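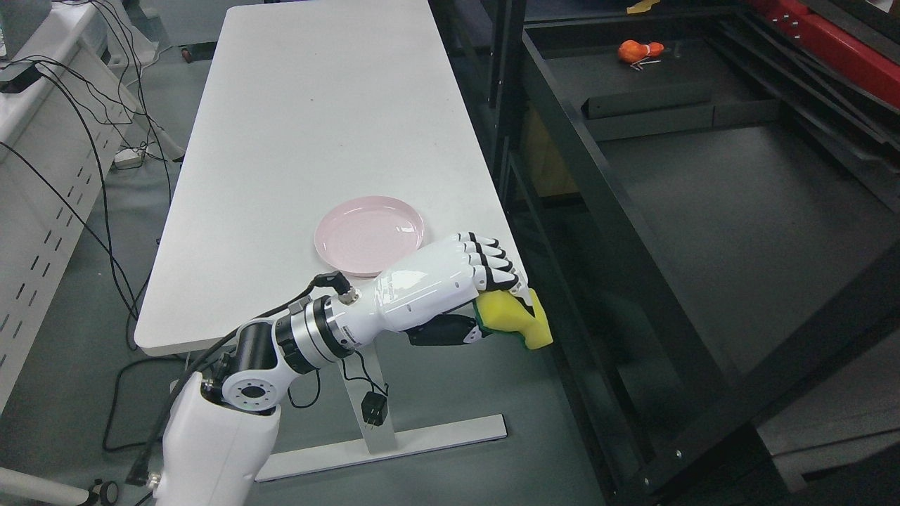 傅玉婷管着3000件餐具，盘子占了一大半。她的店叫 Kanaan，做的是餐具租借：婚宴、社区聚餐、学校的毕业茶会，谁家一下子要招待几十个人又不想用一次性盘子，就来找她。店面在一条窄巷里，门口是取货的柜台，后面是库房和洗碗间。我下午两点到的时候，她正在对一张退货单，让我先坐。

她入行以前在旅馆做宴会部的排班。“那时候每办一场酒席，后面就有几袋子塑料碗碟拉出去。旅馆自己有瓷器，可是一遇到外场，领班就嫌重，嫌要数，宁可买一次性的。我就想，重和数这两件事，有人专门替他们做不就行了。”

她的合伙人郝明轩原来开货车，送货和搬箱子归他。两人最早的存货是从一家歇业的饭店收来的，一共511件，大小不一，有几种花色只剩半套。傅玉婷说，那批货教会她的第一件事是别买花盘。“花盘碎一个，整套就不好看了。素色的碎了，补一个进去，隔着桌子看不出来。”

现在店里的盘子大多是白色和浅色。尺寸也减过，从前有九种，后来砍到四种：主菜盘、点心盘、汤盘和小碟。客人打电话来常问有没有椭圆的鱼盘，她说有，但是很少，要早点订。

价钱怎么算，她讲得很细。按件收租金，押金另算，洗碗费含在里面，客人只要把剩菜刮掉就可以装箱退回来。“刮掉就好，我在单子上写得很大。有人好心，回家用洗衣粉给我洗一遍，那个味道留在盘子上，我还得重洗。还有人用钢丝球，釉面刮花了，灯光底下一条一条的。”她从架子上抽出一个给我看，斜过来对着窗户，盘心确实有一圈细痕。这种盘子她不再外借，留在店里吃午饭用。

我问她洗碗有什么讲究。她想了一下，说主要是先后。“杯子先洗，水最干净的时候洗杯子。然后是餐具，然后盘子，最后才轮到盛过油的大盆。这个顺序在家里也一样。米饭粘住了的，用冷水泡，热水一烫反而糊。蛋也是冷水。油的才要热水。”洗碗机他们有一台，二手的，每一筐放16个主菜盘，多了盘子会互相碰。碗底积水的问题她试过很多办法，最后还是手工擦。

擦碗布每天煮。海绵两个星期换一批，换下来的剪掉一个角，改去擦水槽和地砖，剪过角的不准再碰餐具。“新来的人第一天就学这个。剪角的，没剪角的，分两个桶。”

马吉迪·奥贝达特是在这里做得最久的帮工，那天在库房里给箱子贴标签。他说他最怕的是喜宴第二天早上，退货全挤在一起，有些箱子没有分层，叉子压在杯子上面。“打开以前先摇一下，听声音。有沙沙响的就戴手套。”他自己画了一张装箱图贴在箱盖内侧，客人照着放，破损少了一些。图改过几次，最早那版他画得太满，没人看得懂。

破损怎么赔，是每个客人都要问的。傅玉婷的规矩是一单里碎两件以内不收钱，再多按进价赔。进价单就夹在柜台上，谁都可以翻。“我不靠这个赚钱。碎了两个盘子就跟人家计较，下次他就去买纸盘了。”丢的比碎的多，尤其是小勺子。郝明轩从门口插了一句，说有一回送去五十把咖啡勺，回来四十几把，另外还混进来三把别人家的。那三把一直放在柜台的笔筒里，到现在也没人来认。

生意有明显的淡旺。五月最忙，毕业的、结婚的、社团办活动的都在那段时间。冬天就靠几家固定的客户，其中一家是隔壁街的面包店 Sterby，店主萨斯基娅·麦克菲每个月办一次试吃会，每次都借点心盘。我后来给她打了电话。她说自己买过一套，放在店里占地方，洗起来也没有水槽，“借的话，傍晚装箱放门口，第二天早上就不见了”。她对颜色有要求，深色的面包要浅盘子，浅色的蛋糕她倒无所谓。

我问傅玉婷有没有想过开第二家店，她摇头。有人来谈过，想把店开到新区的商场里，租金她算了一遍就放下了。“这个行业吃地方。盘子不能叠太高，叠太高底下的会裂，所以越多盘子，你就越要地板。商场的地板太贵了。”她宁愿把现在的库房顶再加一层架子。架子的尺寸已经量好，木工说要等。

她也不太相信人人都会改掉用一次性餐具的习惯。“露天的，风大的，带很多小孩子的，我有时候会跟客人说你别借瓷的，借密胺的，或者干脆你自己带。每一场不一样。我接过一个生日会，在河边的草地上，地是斜的，汤盘端不住。那次以后我都会问一句桌子平不平。”

快五点的时候有人来取货，是附近读书会的努尔·恩赛尔，要二十个小碟和一把大茶壶。她们两个把碟子一个个拿出来看过，再放回箱里，当面签了单。努尔问能不能晚一天还，傅玉婷翻了翻本子，说可以，后天才有人要这批。茶壶盖用一张旧报纸包着，单独放在最上面。

租借要提前三天打电话，茶壶和鱼盘提前一周。店里中午十二点到一点不接电话，那段时间他们在吃饭。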